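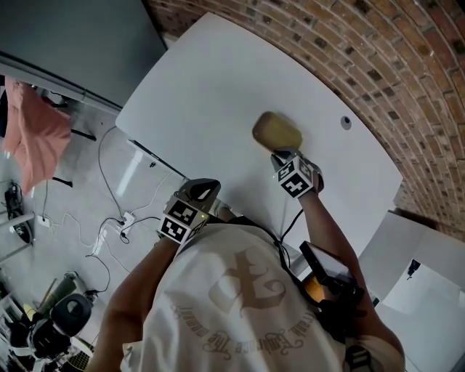
Titstead Family History Room
Walk-through checklist, July
Checked by: Jovita Villaseñor
Copy to: Simão Lobo

1. Entrance and stairs
Handrail firm - OK
Stair treads - OK
Outside light - FAIL
Comment: Bulb is out again. Visitors who come for the evening opening are going down to the parking lot in the dark. Needs a new fixture. Simão to get a price.

2. Record storage
Boxes off the floor - FAIL
Shelves fixed to wall - OK
Heaviest boxes on low shelves - OK
Comment: Two boxes of the Beltrán family letters were on the floor by the radiator. Moved to shelf 4. The Gerkholm parish registers (the bound copies, 1840s on) are too tall for the shelf they are on and stick out past the edge. Turn them flat.

3. Temperature and damp
Gauge working - OK
Reading in range - OK
Signs of leaks - SEE COMMENT
Comment: Brown stain on the ceiling tile over the obituary card file. It was there last time and I can't say whether it has grown. I have penciled a line around it with my initials. Keep the plastic cover on the card file until the roof has been looked at.

4. Microfilm readers
Cords and plugs - FAIL
Fans clear of dust - OK
Comment: Cord on the older reader is split near the plug. Unplugged and tagged. Do not use it. Abdul-Rahman Annan has the Lindness census film on order and will need the other one, so please don't book it for the whole afternoon.

5. Fire safety
Extinguisher in date - OK
Exit sign lit - OK
Exit route clear - FAIL
Comment: Book cart parked in front of the back door. Moved. Maricruz Chávez asked where else it can go - under the county maps is fine. The wall notice still says the room holds 30 people, but it was printed before the new cabinets came in. Ask the fire office for a new number.

6. First aid
Kit on hook - OK
Kit stocked - FAIL
Comment: No small bandages. Gloves are over 2 years past the date on the packet.

Still open from last check
Loose cover on the floor outlet near the map drawers. Apolinar Zavala has the screws.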